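Packing Pastries in a Small Paper Gift Bag

Guides > Counter Work > Bagging

This guide covers loading bread and pastry items into a small white paper bag with rope handles, of the type sold for party favors and small gifts. It applies to real baked goods and to toy bread sets used for shop play, counter displays and staff practice. The method is the same for both. Differences are noted where they matter.

What you need

One small paper bag with a flat bottom and two handles
A tray large enough to hold all items in one layer
A clear section of counter at least two bag widths across
Wax paper or tissue (real pastry only)

Preparing the bag

Take the bag from the stack by its bottom fold, leaving the handles alone. Handles on small gift bags are knotted or glued through a single layer of paper and tear out easily when the bag is flat.

Open the mouth with two fingers and push the side folds outward from the inside. Run a knuckle along each bottom edge until the base lies flat. A bag that rocks on the counter has a corner still folded under.

Stand the bag upright and let the handles fall to the outside. A handle lying across the mouth will catch on the first item and pull the bag over.
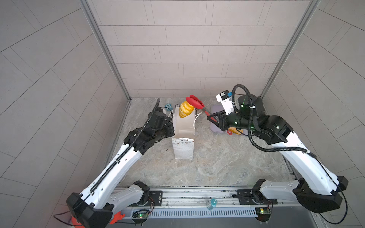

Bag position matters more than most people expect. Set it far enough from the counter's front edge that your forearm does not brush it when you reach for the tray, and close enough that you can look down into the mouth without leaning. On a smooth surface such as stone or tile, an empty paper bag slides at the lightest push, so keep one hand on it until the first item is in.

Setting out the tray

Place the tray beside the bag, on the side of your stronger hand. Leave a gap of one hand's width between the two. Lay the items in a single layer and sort them by shape:

Flat and wide: rings, bagels, flat rounds
Long: striped buns, oval buns, rolls
Curved or delicate: croissants, ridged or flaky pieces

Anything that is not going into the bag should be moved to the back of the counter before you start. Cups and small containers next to the bag are the usual cause of spills and slow work.

Loading order

1. Steady the bag with your weaker hand on the side panel, near the top. Do not hold it by the handle.

2. Stand flat, round items on edge against one wall of the bag. Laid flat in a narrow bag, they jam partway down and leave dead space under them.

3. Add long items next, one end down, beside the round ones.

4. Place curved and flaky items last. They should sit on the others with no pressure from above. It is acceptable for a croissant to show over the top of an open bag that will be carried a short distance.

5. Check the base again. If the bag leans, the weight is on one side. Move the heaviest piece toward the middle.

Lower each item past the mouth before letting go. Dropping from above the rim bends the top edge inward, and the next item then pushes that edge down into the bag. 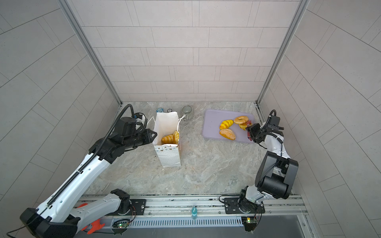

Aurelia Neagu
Counter training lead, Drandinach

Handling a bag that is nearly full

The last item is the difficult one. By this point the side folds have usually started to close, and the opening is narrower than it was. Put a finger inside each side fold and spread them before picking up the item. Turn the item so its narrow end goes down first.

If it stops partway, do not press. Lift it out, tilt the bag a little away from you, and let the contents settle toward the far wall. Then try again along the near wall. When it stops a second time, start another bag.

For real pastry, wrap each flaky piece in a half sheet of wax paper. Butter marks show through white paper quickly. Toy pieces need no wrapping, but wipe them first if they have been on the floor.

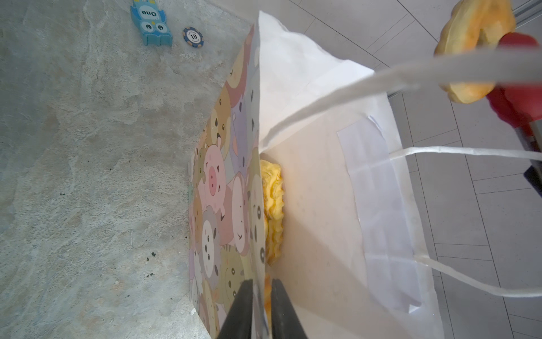 Open bag from above, pastry upright along the printed panel.

Common faults

Torn handle: the bag was lifted by one side. Gather both handles before lifting, and put a palm under the base if the load is heavy.

Crushed top edge: items were dropped in, or the mouth was not fully opened.

Bag tips over on the counter: tall item loaded first, or base not squared.

Printed side facing away: turn the bag before loading. Turning it when full loosens the base folds.

Next guide: Folding and sealing the top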